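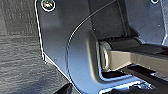
Marbled Paper for Covering Notebooks

12/4/20

Readers of this blog will recall that in October I undertook to cover a set of plain notebooks for the Brundau craft fair. The covers have now been completed, and I set out the method below for those who have asked for it.

Marbling requires a shallow tray, a size on which the colours will float, and paper that has been treated with alum. I used carrageenan for the size, mixed the evening before and left to stand overnight. Gertraud Kälin, with whom I took my first course, prefers a thicker mixture than mine, and her patterns are certainly crisper at the edges. Mine tend to drift.

Materials

Carrageenan powder and soft water
Alum, dissolved in warm water and sponged on to the paper
Acrylic inks in 5 colours
A wide comb, or pins set into a strip of card
Newspaper for skimming the surface between sheets

Method

Skim the size before the first sheet. Apply the inks with a dropper, beginning with the darkest, and draw the comb through once in each direction. Hold the paper by opposite corners and lower the middle first, so that air is pushed outwards. Lift it without delay, rinse it gently and hang it to dry.

I prepared nearly 50 sheets, of which a number were spoiled by air bubbles. These have been cut into strips for bookmarks. The best sheets were pressed under boards for two days before being pasted.

Skye Carnegie has kindly enquired whether the same inks may be used on cloth. I have not yet tried this, and would welcome comments from any reader who has.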